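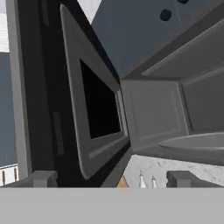

*Micro-ondes en simulation, porte ouverte, vu depuis la pince.*

## Tester la fermeture d'une porte de micro-ondes

Pousser une porte reste une des tâches ménagères les plus abordables pour un bras. Poser un bol sur le plateau tournant l'est beaucoup moins, on y reviendra dans une autre fiche. Comptez 40 minutes.

1. Chargez la cuisine Zirnimley et placez la porte en position ouverte.
2. Amenez la pince devant la face intérieure de la porte, doigts écartés.
3. Vérifiez que rien ne dépasse de la cavité.
4. Poussez près du bord libre, loin de la charnière. Au milieu de la vitre, l'effort augmente et le bras dévie.
5. Lancez 28 essais en décalant un peu la base à chaque fois.
6. Notez l'angle final. Au-delà de 3 degrés, l'essai est compté comme raté.

Si la pince accroche le cadre, reculez le point de départ et réduisez la vitesse.

Chez nous, la porte se ferme dans la plupart des essais en simulation. Sur le banc réel, Aniela Adamczyk obtient nettement moins bien, surtout quand le loquet est dur. Pour une vraie cuisine, c'est encore trop peu.

Fichiers de réglage : demander à Thulani Maluleke.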